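Is the Segers workbook any use if you already go to meetings?

Posted by belorport_bus, 26 Sep 2023

I've been going to a recovery meeting in Belorport since July. It's helped, mostly because it gets me out of the flat on the evenings when I used to drink. A chap there keeps telling me to buy the Segers workbook and sign up for the online course that goes with it. The website says 1,246 people have finished the course, and there's a weekend at Storcombe at the end, which costs extra. I'm wary of anything that wants my card number before it tells me what's in it. Has anyone done it, and did you get anything you weren't already getting from a free meeting and a phone list?

2 replies

tidelineandtea

I did the course, without the weekend. The workbook is 371 pages and a good third of that is blank lines for you to write on. The chapters on sleep and on telling your family are decent. The rest I'd heard already in the rooms at Skirkinham, told better and by people I could ring afterwards.

About that 1,246. Finished means you clicked through to the last page. I asked by email how many were still sober a year on and got a reply thanking me for my interest. Make of that what you like. I'm not saying it's a con, I'm saying they don't know, and they write as if they do.

If you want the workbook, see if someone at your meeting has an old copy. The two editions I've seen were the same apart from the cover. And if you've got a sponsor, ask them before you ask a website.

slowmorning

I disagree a bit with the above. Some of us don't talk much in meetings and writing things down is easier. I did the daily pages for two months, then stopped, then started again. I can't swear it was the book that helped, as I'd also changed jobs.

The bit I kept was the dull one, where you pick a small household job for the hour you'd normally be pouring the first one. Mine was folding the washing.
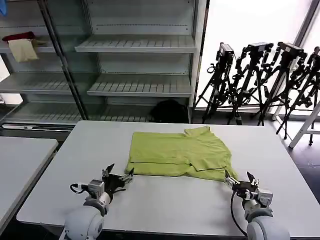
You could get that from anybody's gran for nothing, of course, and I wouldn't pay for a course to be told it. But I did need to see it in print, apparently. I'd skip the Storcombe weekend. The page says "limited places" and it has said that every time I've looked.

Keep going to your meeting whatever you decide. And if you're getting shakes or sweats when you don't drink, see your GP, as no workbook is going to sort that out.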